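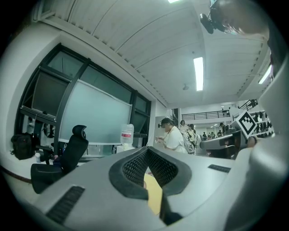
Chae hand gripper, grey housing, black mesh pad.

Home Grippers Spares Notices Support Contact

Chae hand-held gripper: STOP USE notice for batch 128, plus the usual product info further down

Read the first bit before you buy or before you carry on using one. Product info after.

What went wrong. Finger carriage sticks part way shut and then lets go all at once. Happened on 2 units from batch 128, both during long recording sessions, both in the left hand. First time no harm done, a paper cup got flattened. Second time the operator had put her other hand in between the fingers to free them and they closed on it. Bruised thumb, no cut. She's fine, back at it the next morning. But it's a pinch hazard and we're treating it as one.

Cause, as far as we've got: the mesh on the pad. The glue along the lower seam is too thin on that batch, the seam lifts, a loose edge of fabric works down through the slot and gets into the carriage. Fingers drag, you squeeze harder, the fabric tears or slips out and the whole lot snaps over. Warm hands make it worse. So does wiping the pad with alcohol, which we used to recommend on this very page (sorry, removed now).

Which ones. Batch number is on the sticker inside the battery door. 128 and nothing else so far. If the sticker's gone, treat it as a 128 and get in touch.

What to do

Stop using it. Switch off, unplug at the housing end, let the fingers sit wherever they are.
Don't put your fingers in to free it. Use the release screw underneath, 3 mm hex key, half a turn anticlockwise.
Don't cut the fabric out, we want to see it as it is.
Email us the batch number and we send a replacement pad and a return label. Pads are free for this fault, in or out of warranty.

If both your grippers are from the batch, stop both. Some people have asked if they can carry on with the right hand only. No please. Two failures in the left hand probably means nothing more than that people squeeze differently.

Cables. While we're on safety. The second unit also had its cable yanked out that same afternoon, different matter, somebody caught it with a foot walking past. Nothing broken but the socket was loose afterwards and it dropped its recording. The cable is long on purpose so you can turn round, and that means it ends up on the floor. Tape it down where people cross, or clip it to your belt and run it down your back. Right-angle plugs are on the spares page.

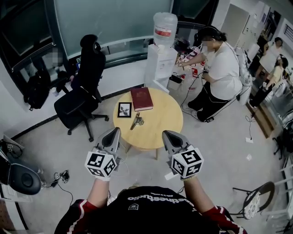

Ilir Nikolaidis wrote in to say the release screw is all well and good, but with a gripper in each hand you can't get at it, you have to put one down first and by then you've already tried to pull the stuck one open against something. He wants a release you can press with the thumb of the same hand. He also says the warning light is no use to him as it only comes on when the motor is overloaded, and a bit of caught fabric doesn't overload it, it just makes the fingers slow. Fair on both counts.

Thumb release: being drawn up, no promises on when. Will be a retrofit if we can manage it.

Warning light: firmware can do that one. It'll compare where the fingers should be with where they are and beep if they lag. Test version is on units at our Nasulthorpe workshop now. Too sensitive at the moment, goes off when you pick up anything soft. We'll post it once it stops crying wolf.

How we're testing the new pads. Each one is opened and closed for 40 minutes in a warm box, then the seam gets lifted with a blunt hook. If it comes up at all the pad is scrapped. New glue is from Pristach and it's also stitched at both ends, so the fabric has nowhere to go even if the glue fails. Haris Zupan did the stitching on the first few by hand, production ones are done by machine and look neater. 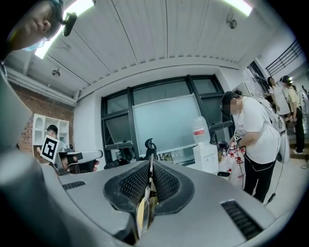 Page last changed: April, HZ (pad fitting section rewritten, alcohol advice taken out)

Fitting a new pad

Power off, cable out. Wait for the light to go off.
Peel the old pad from the top edge, not from the slot side.
Look down the slot with a torch. Any threads, tweezers them out. Do not use an airline, it blows bits further in.
Dry fit first. The two mesh panels should meet the slot evenly with no fabric over the edge.
Backing off, press down from the top, hold for a slow count.
Open and close by hand with the power still off. Should feel the same all the way. If there's a catch anywhere take it off and start again.
Leave overnight before use if you can.

Your calibration shouldn't change with a pad swap but check it anyway, especialy if you've knocked the marker.

Product info

Hand-held gripper, two fingers, sold singly or as a left and right pair. Mesh pad, replaceable. Takes Trirnier marker mounts old and new pattern. Square markers, black on white, supplied as sheets or ready stuck. Cable and hex key in the box. Carry case extra.

New orders ship with stitched pads only. Pairs are in stock, single lefts are not, we've been using those as loan units for people with a 128. If you need a loan say so in the same email and tell us which mount pattern you've got, otherwise we have to write back and ask and it all takes twice as long.

Returned units: please pack the gripper with the fingers open if they'll open, card between them, cable coiled seperately. Don't post the battery. Label goes on the outside of the outer box.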